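Moving Umbrella Sleeving to a Two-Arm Cell: Operator Steps

Revised 19/10/2022, Trurkano packing floor

These steps cover the changeover from hand sleeving to the Vurnov cell. Each batch is up to 80 folded umbrellas. Operators no longer sleeve at the bench. They stage, watch and correct, and the shift sheet has a new column for corrections.

1. Stage the table
Lay out umbrellas and sleeves by color. Sleeves may lie under or beside their umbrellas. Keep wrist loops clear of the sleeve openings where possible. Leave the middle of the table within reach of both arms.

Umbrellas and sleeves on the table, both arms over the work:
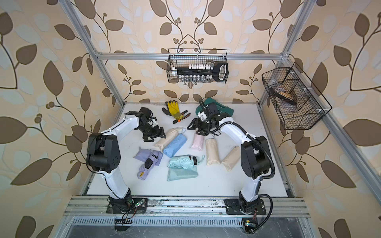
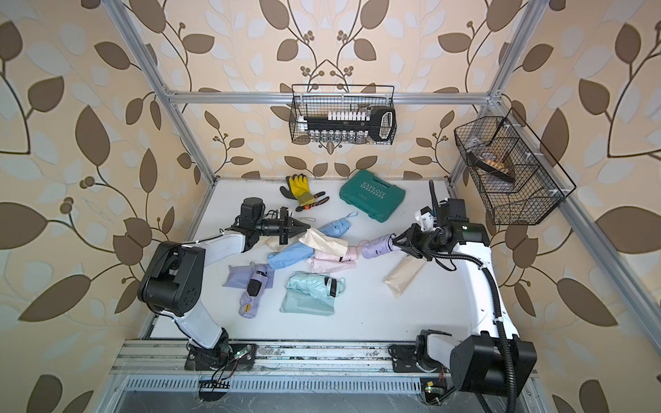
2. Start and observe
Select program 1181. Stay outside the rails while the arms move. Watch the grip on the umbrella end and the position of the sleeve.

3. Correct a failed pick
Pause the cell after 3 failed picks on the same item. Straighten the sleeve, then resume. Record the color and the fault.

4. Hand over
Corrections now count as work time under job code 92. Sleeving rate per person is no longer recorded. Operators trained at the Evora site may sign off batches; others need a second signature until their check is complete.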